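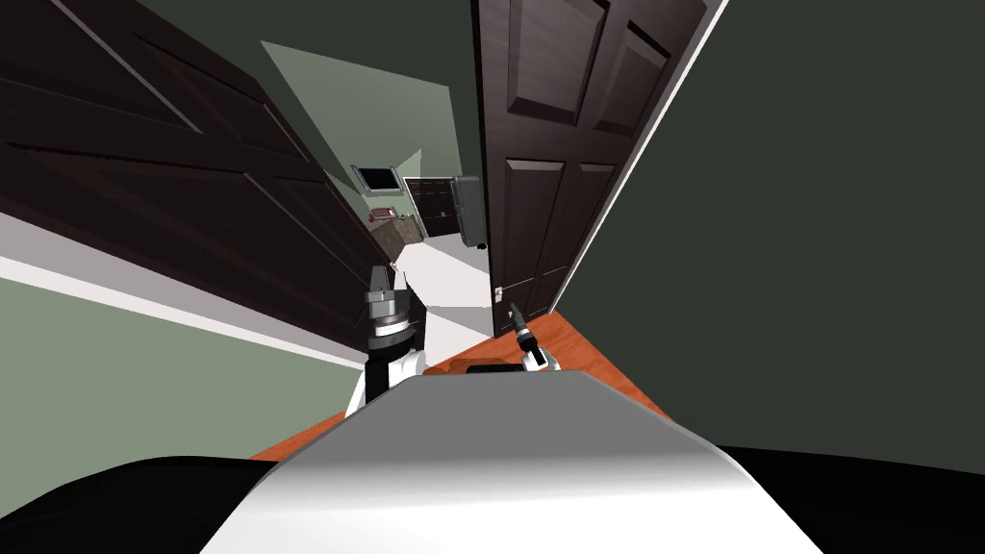 Doors, and who keeps leaving them open

The Sirville building has 97 internal doors. I know this because Kayode Akpan went round with a clipboard in the spring, and he has been looking for someone to tell ever since.

His survey was prompted by the heating bill, but it soon wandered off into other matters. Doors that stick, doors that slam, doors with a handle on one side and a hopeful smooth patch on the other. The one between the post room and the back stairs has been planed so often that it no longer meets its frame, and on windy days it plays a low note that visitors take for the lift.

The main findings are as follows. Eight doors need new closers, and these have been ordered from Bensaid, who say July. They also said July last year, so please go on using the rubber wedges. If you have taken a wedge home, you may return it to the tray outside the kitchen and no questions will be asked, though Kayode may look at you.

Fire doors are a separate matter. They have a blue sticker at eye height, or at Kayode's eye height, which is higher than most people's. A fire door may not be propped open with a wedge, a chair, a box of old Geltelel catalogues or the large fern from reception. All four have been tried on the second floor this year, the fern twice. It has gone back downstairs and is said to be recovering.

We are also going to oil the hinges. Alfredo Marquez has offered to do the east side over a couple of evenings, on condition that people stop sending him messages about squeaks. He has had plenty. One ran to about 400 words and included a drawing. If your door squeaks, write the room number on the sheet by the noticeboard – just the number – and he will get to it in his own order, which he has declined to explain.

Lastly, the door to the Unon meeting room opens outwards. It has always opened outwards. The sign saying PUSH was put up by a previous tenant and is fixed on with something stronger than any of our scrapers, so a second sign saying PULL will go directly beneath it. Please read both and then pull.

Recent items
Bicycle shed: new code, same padlock
The second-floor kettle, continued
Lost property: umbrellas, one boot
Summer opening hours

Search this site
Enter keywords
Go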